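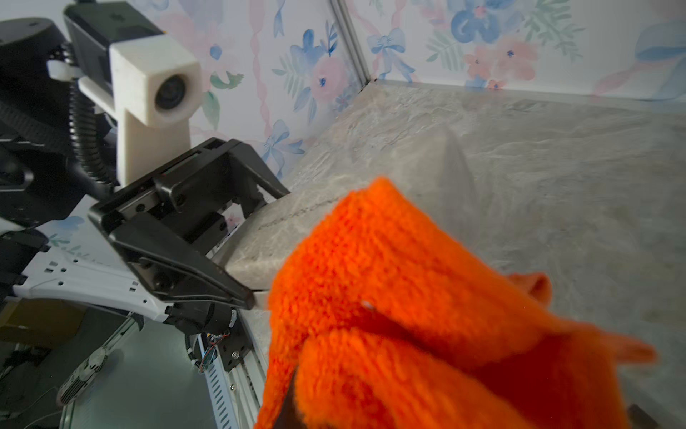

Members of the after-school robotics club at Dririmley have been given their own bench for the rest of the year, and a regional contest to aim at. The club, which meets twice a week in the old textiles room, is working towards the tidying round of the Ondier Cup in January. Teams must have a pair of robot arms pick up household items and put them where the judges ask. Soft items carry the most marks, so the club has been putting in its hours on cloth, including a fuzzy orange knitted one that bunches into thick folds when a gripper closes on it. Hard items score less, but a team that ignores them cannot reach the final.

Club leader Birsen Ersoy said pupils wrote their own list of practice objects and argued over it for most of a session. The bench was paid for with a grant of £400 from Hovadside, a local engineering firm, which has also offered its workshop for repairs. 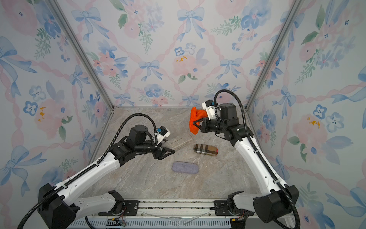 The rules allow 165 seconds for each run. Pupils may stop and restart the arms once, and anything dropped outside the work area is lost for that run. The club entered last year as well and went out in the first round — a loose cable, according to the team's own report. A checklist now has to be signed before the power goes on.

Two teams will go forward from Dririmley. One is led by Nazmiye Sezer and the other by Kiros Woldemariam, and they share the bench on alternate sessions. 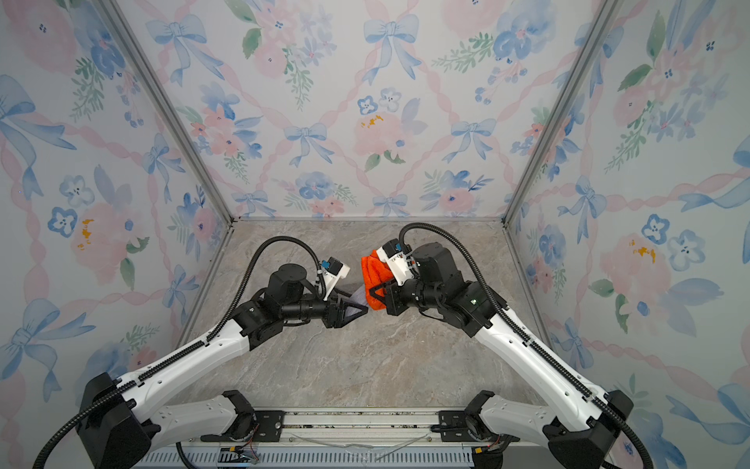
Thérèse Campbell said she would like to see more marks given for recovering from a mistake, as a team can lose a whole run over one bad grip. She has written to the organisers to ask for a change, though it would come too late for this contest.

Pupils who want to join should speak to Birsen Ersoy before the end of term. No experience is needed.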